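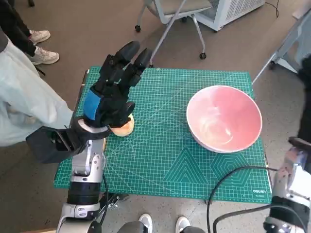

Endcombe Street Names

README for the data files, version 2

This folder holds a list of street names in Endcombe and the older names they replaced. It was put together by Zerrin Saraç from town directories, tax maps and council minutes. Ayten Polat checked the spellings against the map sheets.

Files

streets.csv: one row per current street, 200 rows
former_names.csv: one row per older name, 95 rows
sources.txt: full titles of the directories and maps

Columns in former_names.csv

street_id: matches the id in streets.csv
old_name: spelled as printed in the source
first_seen: year of the earliest source that uses the name
last_seen: year of the latest source that uses it
source: short code, see sources.txt
note: free text, often empty

Known problems

Nine older names could not be matched to a current street. Their street_id is blank. Most of them come from the Quezada map, which covers the blocks by the rail yard that were later cleared.

Wernport Road appears twice in streets.csv. The north and south parts were named separately and have never met, so they have separate ids.

Years in first_seen are the year of the source. A name may have been in use earlier.

Alleys and private drives are left out.

Changes since version 1

Added the names from the Stanetti directory. Fixed accents that were lost on export. Files are now UTF-8 with commas as separators.

Corrections

Send the street_id and a copy of the page to Zerrin. The next update is planned for May.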